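Moving a parts inventory off a spreadsheet

Last updated: October
3 min read

The spreadsheet had reached 2000 rows and was no longer usable. It started as a list of connectors and fasteners for the workshop in Stistow, and over time it picked up columns for supplier, bin, reorder level, substitute part and a free-text field called "notes 2". Two people editing it at once produced duplicate rows. Sorting one column without selecting the rest produced worse.

I moved everything to a small SQLite database with a plain web form in front of it. There are 3 tables: parts, locations and movements. The stock level is not stored anywhere. It is computed as the sum of movements for a part at a location, so every number on screen can be traced to the entries that made it. With this volume of data the query time is too small to matter.

Part numbers took the most work. The old sheet used the supplier's number where one existed and a made-up one where it didn't, which meant that the same M4 standoff appeared under Skustidine's code and again under Nakham's. Spyros Papadakis suggested dropping meaning from the number altogether, and I agreed after resisting for an evening. Each part now gets a 12-character code: a fixed prefix, a running number padded with zeros, and a check digit. Supplier codes live in their own column and can change without touching anything else.

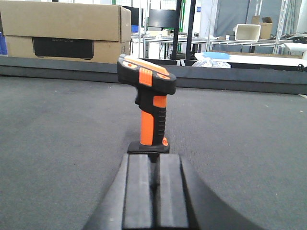

The check digit uses a modulo 10 scheme, the same general idea as on retail goods. It catches every single-digit error and most swaps of neighboring digits — the exception is 0 and 9, which trade places without changing the result. I considered a stronger scheme and decided that hand entry is rare enough here to leave it.

Labels are Code 128. The digits pack two to a symbol in subset C, so the bars stay wide enough to print cleanly on narrow stock. My first batch of 200 had the quiet zone trimmed too tight on the left side. I widened the margin in the template and reprinted the lot.

Import was done with a script that refused any row it could not match to exactly one location. The rejects went to a text file and I worked through them by hand. Most were spelling. One whole group pointed to "Stergiou cabinet", a cabinet we got rid of before I started keeping the sheet. Those parts were in a drawer under the bench.

Still open: partial reels. A reel counted by weight gives a different figure from one counted by length, and the movements table has no field for how a count was made. I will probably add one column for method and leave the old entries blank.

Print this post
E-mail this post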